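Subject: Re: [makers-list] Shape blocks for the sorting trays

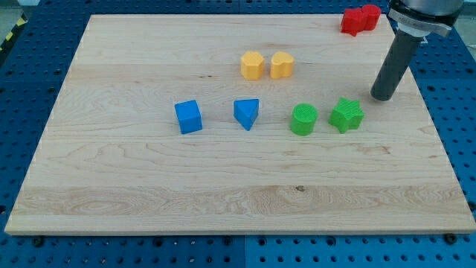
Filed under: Printing / Toys and Games

Hi all,

The maple board is so pretty I keep putting things on it just to see the grain under them! Those wavy dark streaks look even better with a bit of color on top, and the blocks sit on it nicely in their pairs – blue, green, yellow, red.

On Sun 11 February, Eirini Psarras wrote:
> Loukia, did you ever settle on the shapes? I have the Margaritis
> play group asking for a set by April and I'd love to copy yours.
> Also, are you sanding the tops? My last batch had ridges you
> could feel with a fingernail and I can't decide if I mind.

Eirini, yes, please copy them! I went back and forth on the shapes for ages. The cube and the cylinder were always going in, and the triangle was easy. The heart and the star came from my niece, who drew them on the back of an envelope and would not be talked out of either one. I rounded off the points of the star so it's kinder on small hands, and I like it so much better that way.

The pentagon is my favorite. Kids try to fit it everywhere. I put the yellow heart next to it on purpose, so there's one shape they know and one they have to turn over and think about.

As for sanding, I've stopped. You can see the lines on top of the green cylinder, and I think they're lovely, plus they give you something to grip. The matte finish on the blue ones came straight off the printer too. If you do sand, go gently on the edges of the triangle – I ruined one in the Bekano batch and had to print it again.

The files are in the Plisora folder, number 202. Ignore 21, which is the old star with the sharp points.

Does anyone have a good source for offcuts of figured maple? I want to make a smaller board to go with Eirini's set, and I'd happily trade blocks for wood.

Loukia Liapis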